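Steaming Buns in a Small Electric Pot

A small electric steamer pot with a steel basket handles a short batch of buns without taking up a burner. I use the dough from Indira Rodrigues, who mixes it softer than most. You also need a glass bowl, a plate and the lid that came with the pot.
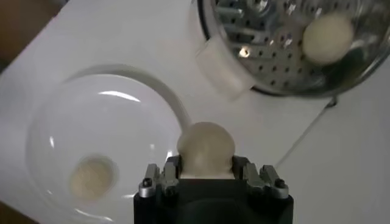
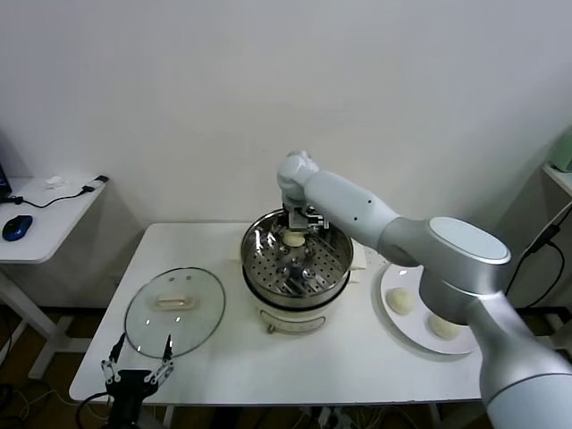
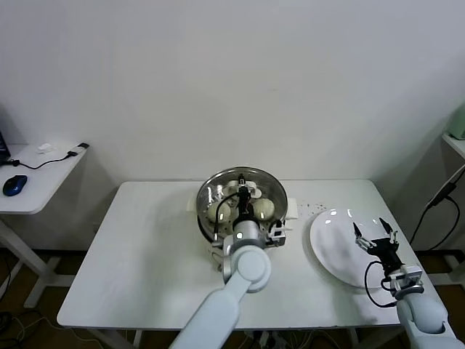
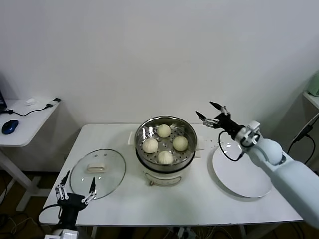 Fill the base with water to just under the basket. Start it cold. While it heats, roll each piece of dough into a ball, 38 grams apiece, and keep the ones you aren't working on under a damp cloth.

For a pleated top, flatten the ball with thicker dough in the middle, add filling, and pinch the edge in small folds, turning as you go. Twist the last fold shut. Plain round buns need no shaping after the roll.

Brush the rack with oil. Leave two finger widths between buns and keep them off the wall of the basket. Let them rise there with the lid on and the heat off, around 30 minutes in winter.

Steam on high for 12 minutes. Turn the pot off and wait 2 minutes before lifting the lid, or the tops may wrinkle. Move the buns to a plate while they are hot. Leftovers freeze well and reheat from frozen in the same basket.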